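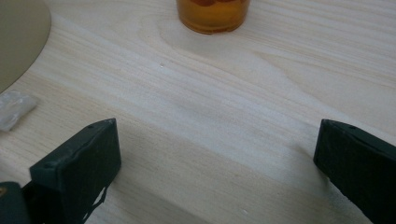 자주 묻는 질문: Clokley 핸드헬드 그리퍼 키트
최종 수정 2025년 1월
주문 | 대여 | 설명서 | 자주 묻는 질문 | 문의

구입 전에

Clokley가 정확히 뭔가요?
사람이 양손에 하나씩 쥐고 쓰는 그리퍼 한 쌍입니다. 그리퍼로 물건을 집고, 옮기고, 내려놓으면 그 동작과 영상이 기록됩니다. 로봇은 나중에 그 기록으로 배웁니다. 로봇이 집안일을 대신해 줄 날을 기다리며 사람이 집안일을 수백 번 반복하는 제품이라고 요약하신 고객이 계셨는데, 반박할 말을 아직 찾는 중입니다.

로봇도 같이 오나요?
아니요. 상자가 왜 이렇게 가볍냐는 전화를 종종 받습니다. 로봇 팔은 별도로 준비하셔야 하며, 저희는 팔지 않습니다. 팔이 없어도 기록은 모을 수 있습니다. 팔은 예산이 통과된 다음에 사셔도 됩니다.

구성품은 무엇인가요?
좌우 그리퍼, 각각의 카메라, 장착판, 연결 케이블, 교체용 패드, 육각 렌치가 들어 있습니다. 렌치는 두 개입니다. 첫 번째는 잃어버리실 겁니다. 녹화용 컴퓨터와 작업대는 포함되지 않습니다.

무선 모델은 없나요?
없습니다. 케이블은 길고, 의자 바퀴를 좋아하며, 잠깐 한눈을 팔면 바닥에서 스스로 매듭을 짓습니다. 그래도 녹화 도중 배터리가 떨어졌다는 문의는 한 번도 받은 적이 없습니다. 무선은 개발팀의 Milan Postma가 5년째 “검토 중”이라고 답하고 있으니, 기다렸다 사실 계획이라면 말리고 싶습니다.

구매 말고 대여도 되나요?
됩니다. 최소 대여 기간은 4주입니다. 첫 주는 설치와 후회에, 둘째 주는 보정에 쓰시게 되므로 그보다 짧은 계약은 서로에게 좋지 않았습니다. 대여 중에 구매로 바꾸시면 이미 내신 대여료를 빼 드립니다.

설치와 작업 환경

어떤 책상이 좋은가요?
흔들리지 않고 번쩍이지 않는 책상이면 됩니다. 밝은 색 나무 상판은 그리퍼와 명암 차이가 커서 화면을 확인할 때 편합니다. 유리 상판은 권하지 않습니다. 천장 조명이 상판에 하나 더 생기고, 추적 소프트웨어는 그쪽을 더 믿습니다.

책상을 완벽하게 치워야 하나요?
목적에 따라 다릅니다. 잘 치운 책상에서만 배운 로봇은 잘 치운 책상에서만 일을 잘합니다. 그런 책상을 가진 고객은 대체로 로봇이 필요 없습니다. 컵이나 접시 몇 개, 구겨진 비닐 조각 정도는 두고 녹화하셔도 됩니다. 다만 물건의 위치는 회차마다 조금씩 바꾸세요.

음료를 옆에 두어도 되나요?
기술적으로는 가능합니다. 보증의 관점에서는 가능하지 않습니다. 그리퍼와 카메라에 방수 기능이 없고, 수리 접수서의 “고장 원인” 칸에는 이미 “음료”라는 선택지가 따로 있습니다.

햇빛이 드는 방에서 써도 되나요?
부드럽게 퍼진 빛이면 오히려 좋습니다. 직사광선이 책상을 가로지르는 시간대는 피하세요. 아침에 모은 기록과 저녁에 모은 기록을 섞는 것은 괜찮고, 한 회차 안에서 커튼을 여는 것은 괜찮지 않습니다.

보정은 얼마나 자주 하나요?
하루를 시작할 때 한 번, 장착판 나사를 건드렸을 때마다 한 번입니다. “살짝만 건드렸는데요”도 건드린 것입니다. 순서는 다음과 같습니다.
1. 좌우 그리퍼를 책상 위에 놓고 전원을 연결합니다.
2. Flavunik을 열고 “보정 시작”을 누릅니다.
3. 한쪽씩 끝까지 벌렸다가 끝까지 닫습니다.
4. 화면에 두 손이 모두 초록색으로 표시되면 저장합니다. 노란색도 괜찮겠지 하는 생각이 들면 3번으로 돌아가세요.

녹화

첫 과제로는 무엇이 좋을까요?
작은 물건을 집어 통에 넣는 과제를 권합니다. 시작과 끝이 분명하고, 실패했는지도 바로 알 수 있습니다. 수건 개기로 시작하겠다는 분이 꼭 계십니다. 저희도 그렇게 시작했고, 그래서 지금 이 항목을 쓰고 있습니다.

두 손을 다 써야 하나요?
한 손으로 되는 과제라면 한쪽만 기록하셔도 됩니다. 하지만 뚜껑을 열거나 용기를 붙잡은 채 내용물을 꺼내는 일은 두 손이 편합니다. 뚜껑 달린 휴지통은 특히 그렇습니다. 한 손이 통 근처를 맡고 다른 손이 물건을 나르게 하되, 역할은 회차마다 바꾸지 마세요. 중간에 마음이 바뀐 시연을 보고 배운 로봇은 역시 중간에 마음이 바뀝니다. 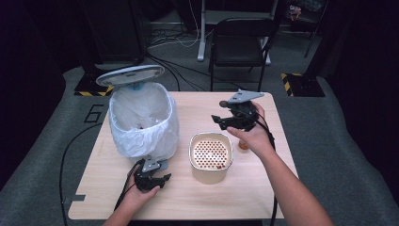

속도도 문제가 됩니다. 처음 쓰시는 분은 대개 너무 빨리 움직입니다. 평소 손보다 조금 느리게, 그러나 망설이지 않고 움직이시는 게 좋습니다. 물건 위에서 고민하는 시간까지 고스란히 기록되기 때문에, 고민은 녹화 버튼을 누르기 전에 끝내 주세요.

몇 회나 녹화해야 쓸 만한가요?
과제 하나에 100회부터 시작하시라고 안내합니다. 물건 종류나 배치가 다양하면 700회까지 늘리시는 편이 낫습니다. 이 숫자를 들은 분들이 보통 다음에 하시는 질문은 바로 아래에 있습니다.

대신 녹화해 주는 서비스가 있나요?
Jornine이라는 이름으로 운영합니다. 과제를 글로 적어 보내시면 저희 작업자가 저희 작업대에서 녹화해 드립니다. 글은 구체적일수록 좋습니다. “책상을 적당히 정리한다”는 요청을 작업자마다 다르게 이해해서 한바탕 논쟁이 있었고, 그 뒤로 Yanling Peng이 모든 요청서를 먼저 읽고 “적당히”를 지웁니다.

손목이 아픕니다. 정상인가요?
흔한 일이지만 참으실 일은 아닙니다. 그리퍼를 계속 들고 있지 말고 회차 사이에 내려놓으세요. 책상 높이를 낮추면 나아지는 분도 많습니다. 통증이 이어지면 설명서 말고 의사를 찾으시기 바랍니다.

실패한 회차는 지워야 하나요?
지우지 말고 Flavunik에서 “실패”로 표시해 두세요. 떨어뜨렸다가 다시 집은 회차는 “복구”로 표시합니다. 의외로 이쪽이 귀한 자료입니다. 욕설이 들어간 회차도 걱정하지 않으셔도 됩니다. 소리는 녹음되지 않습니다.

관리와 보증

패드가 닳았습니다. 직접 갈 수 있나요?
네. 나사를 풀고 새 패드로 바꾼 뒤 다시 조이면 됩니다. 패드 가장자리가 너덜거리기 시작하면 교체할 때입니다. 가위로 다듬어 더 쓰시는 분도 있는데, 좌우 모양이 달라지면 집는 위치도 달라지니 양쪽을 같이 갈아 주세요. 패드만 따로 주문하실 수 있습니다.

패드는 무엇으로 닦나요?
물을 꼭 짠 천이면 충분합니다. 알코올은 표면을 미끄럽게 만듭니다. 미끄러운 그리퍼는 그냥 비싼 젓가락이고, 젓가락이 더 잘 집힙니다.

떨어뜨렸는데 보증이 되나요?
책상 높이에서 한 번은 봐 드립니다. 몇 번째인지는 기록에 남아 있으니 솔직하게 적어 주세요.

다른 소프트웨어에서도 기록을 열 수 있나요?
Flavunik에서 영상과 동작 값을 따로 내보낼 수 있습니다. 형식 설명은 설명서 마지막 장에 있습니다. 읽는 분이 적어서인지 오타 신고도 아직 없습니다.

수리는 어디로 보내나요?
판매처인 Goossens에 먼저 접수하신 다음 접수 번호를 상자 겉면에 적어 보내 주세요. 번호 없이 온 상자는 5월에 있는 재고 정리 때까지 선반에서 쉬게 될 수 있습니다. 케이블은 돌돌 말아 묶어서 넣어 주시면 감사하겠습니다.

찾는 질문이 없나요?
문의 양식을 이용해 주세요. 케이블 푸는 법에 대한 문의는 접수는 되지만 답변이 늦습니다.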